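纤维为什么会吸水
少儿科学阅读·材料篇

把一滴水滴在棉布上，水很快散开，变成一块深色的圆斑。把同样的一滴水滴在雨衣上，水会缩成圆珠，倾斜一下就滚走了。两块布看上去都是用线做成的，结果却不一样。要解释这个现象，需要先了解线里面的纤维。

一、什么是纤维

纤维是细长的材料。它的长度通常比宽度大得多，常常超过1000倍。许多根纤维拧在一起，就成了纱线。纱线再经过织造或者编织，就成了布。

纤维可以分成天然纤维和化学纤维。棉花和亚麻来自植物，羊毛来自绵羊，蚕丝来自蚕茧，它们都是天然纤维。涤纶和锦纶用化工原料制成，属于化学纤维。涤纶的原料先加热熔化，再从带有小孔的金属板里挤出来，冷却以后成为细丝。小孔的形状会影响细丝的形状：圆孔挤出的细丝截面接近圆形，三叶形的孔挤出的细丝表面有沟槽。

二、水分子和纤维

水由水分子组成。一个水分子含有2个氢原子和1个氧原子。水分子的一端略带正电，另一端略带负电，因此水分子之间会互相吸引，也会被某些材料吸引。

棉纤维的主要成分是纤维素。纤维素分子上有许多叫作“羟基”的部分，羟基容易和水分子结合。科学家把容易和水结合的性质叫作亲水性。涤纶分子上能和水结合的位置很少，所以水不容易进入涤纶纤维内部。不容易和水结合的性质叫作疏水性。

羊毛的情况比较特殊。羊毛表面有一层鳞片，鳞片外面有很薄的油脂类物质，水珠落在上面不会马上渗进去。羊毛内部却是亲水的，可以吸收空气中的水蒸气。所以一件羊毛衫吸收了不少水汽以后，摸起来仍然可能不觉得湿。

三、水怎样在布里移动

布里的水可以存在于3个地方：纤维内部、纤维与纤维之间的缝隙，以及纱线与纱线之间的空隙。

纤维之间的缝隙非常窄，像许多细小的管子。如果水容易附着在管壁上，水就会沿着管子前进，甚至向上爬。这种现象叫作毛细现象。毛巾的一角放进水盆，过一段时间，水面以上的部分也会变湿，就是毛细现象造成的。

管子越细，水能爬到的高度越高，但是水在细管里受到的阻力也比较大，走得比较慢。设计运动服的人要同时考虑这两点。有些运动服用的是带沟槽的涤纶丝，纤维本身几乎不吸水，汗水却可以沿着沟槽移动到衣服外侧，在那里蒸发。

四、小实验：比较三种布条

材料：棉布条、涤纶布条、羊毛布条各一条，宽度和长度相同；一个浅盘；水；食用色素；直尺；铅笔；计时器。

步骤：
1. 在每条布的下端用铅笔画一条线，作为起点。
2. 在浅盘里倒水，加入几滴食用色素，搅匀。
3. 把布条竖直挂好，让水面正好碰到铅笔线。
4. 开始计时。每过一分钟，用直尺量一次水爬升的高度，写在表格里。
5. 十分钟后取出布条，平放在旧报纸上。

注意：三条布要同时放入水中。新布上可能有工厂加的整理剂，会影响结果，实验前应当洗净晾干。色素会染色，请在大人的陪同下操作，并穿上旧衣服。

如果同一种布测了两次，数字不完全相同，这是正常的。布条是否挂直、线是否画平、室内是否有风，都会造成差别。可以多测几次，再求平均值。 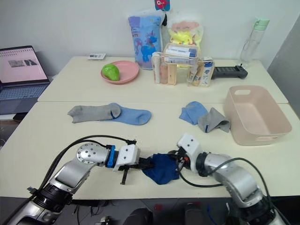
布拉尔斯卡（Bralska），5月
袜子是日常生活里和汗水接触较多的织物。很多袜子是针织的。针织用的是线圈，一个线圈套着另一个线圈，受力时线圈会变形，所以袜子可以拉长，松手后又能缩回去。为了让袜口更有弹性，厂家还会加入少量氨纶。

纯棉袜能吸收较多汗水，但是水进入棉纤维内部以后，干燥的时间比较长。棉和涤纶混纺的袜子一般干得快一些。羊毛袜吸收水汽的能力强，常用来做徒步袜。选择哪一种，要看气温、鞋子和活动量。

晾袜子时，把它展开比揉成一团干得快。水要从布的表面蒸发，展开以后，接触空气的面积变大，水汽也更容易被风带走。深色的布在阳光下吸收的热量通常比浅色的布多，温度升高，蒸发也会加快。

词语表

纤维素：植物细胞壁的主要成分。
亲水性：容易和水结合的性质。
疏水性：不容易和水结合的性质。
毛细现象：液体沿细管或窄缝自行移动的现象。
混纺：把不同的纤维混合在一起纺成纱线。

想一想

厨房纸巾为什么要做得松软多孔？
雨伞的伞面适合用哪一类纤维？
把实验中的水换成盐水，爬升的高度会不会改变？请先写下预测，再动手测量。

下一篇：羊毛为什么会缩水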